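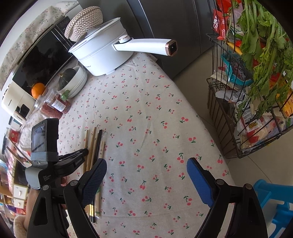

Kirschen auf der Tischdecke, dazu ein weißer elektrischer Kochtopf.

Suppentausch geht in die nächste Runde!

Was für ein Auftakt! Zum ersten Suppentausch im Nachbarschaftshaus Godinho kamen so viele Leute, dass wir die Klapptische aus dem Flur holen mussten, und um halb neun war von der Linsensuppe mit Kreuzkümmel kein Löffel mehr übrig. 39 Gläser haben an dem Abend den Besitzer gewechselt. Mafalda Paiva ist mit Grünkohlsuppe gekommen und mit Borschtsch, Kürbis-Ingwer und einer sehr ordentlichen Kartoffelsuppe wieder nach Hause gefahren (die Kartoffelsuppe war von mir, danke fürs Mitnehmen!).

Für alle, die noch nicht dabei waren: Ihr kocht zu Hause einen großen Topf, füllt drei Schraubgläser ab und tauscht sie bei uns gegen drei andere. Auf jedes Glas gehört ein Zettel mit Namen der Suppe, Kochdatum und Zutaten, bitte auch Sellerie und Senf aufschreiben. Gläser nur bis zwei Fingerbreit unter den Rand füllen, wenn sie später ins Gefrierfach sollen. Leere Gläser stehen im Regal neben der Garderobe, nehmt euch, was ihr braucht.

Besonders gefreut hat mich, wie viel nebenbei erzählt wurde. Ilídio Pinheiro schwört auf altbackenes Brot als Einlage, Leonilde Serrano röstet ihre Zwiebeln 40 Minuten lang, ganz langsam und mit wenig Salz — das schmeckt man wirklich! Beide Rezepte kommen in unser Suppenheft, das im April fertig sein soll. Wer eines beisteuern möchte, legt es einfach in den Kasten am Eingang, gern auch handgeschrieben und mit Fettfleck.

Der nächste Tausch ist am 5. Januar 2022 ab 18 Uhr, wieder im großen Raum. Motto diesmal: alles mit Wurzeln, also Pastinake, Rote Bete, Möhre, Petersilienwurzel. Wer lieber Hühnerbrühe kocht, kommt bitte trotzdem. Löffel zum Probieren selbst mitbringen, die vom letzten Mal haben nicht gereicht.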